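Trovell Adds Green Block Set to Its Early Learning Range 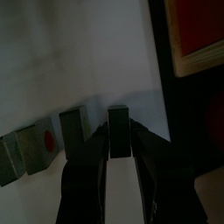 Wooden blocks in shades of green on a tabletop. Photo: Stetberg Press Office

Stetberg announced today that its Trovell line of wooden play materials will include a new set of green building blocks, available to schools and child care centers from July.

The set contains 30 pieces and comes with a printed activity guide for teachers. It is intended for stacking, sorting and early counting.

Trovell materials are currently used in 2,103 classrooms. Under an agreement with the school supplier Pakon, the new set will be offered to all existing customers at a 10 percent discount through the end of the school term.

Orders may be placed through Pakon or directly with the Stetberg education office. Samples are available to members of the press on request.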